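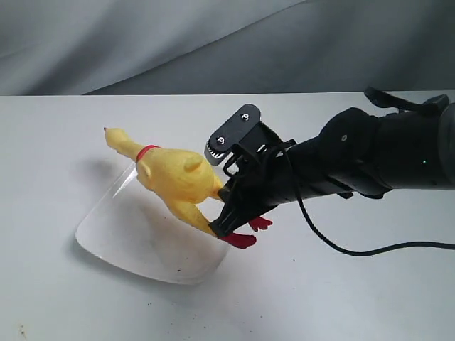

Item 1: yellow chicken toy, red collar, clear container.

Palum Toy Room, bench inspection, January. Sheet 27.

1. Toy. Check neck, wing nubs and both feet for splits. Pass. Tag 339 to be renewed.
2. Container. Check rim and corners for sharp edges. Pass. Lid stored separately; label it.
3. White board. Surface to be plain and unmarked. Pass.

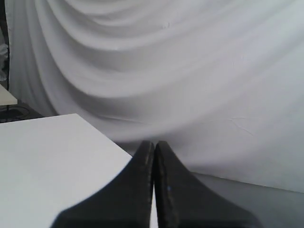 4. Backdrop. Fabric must hang clear of the floor outlet. Minimum clearance 9 inches. Pass, recheck after laundering.
5. Loose sheets. Creased sheets may stay in use; torn ones go in the Drellum bin.
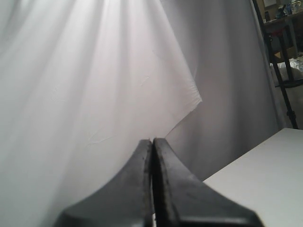

Limit is 30 sheets per tray. Excess goes back to the cabinet before close.

Open actions: items 1 and 2.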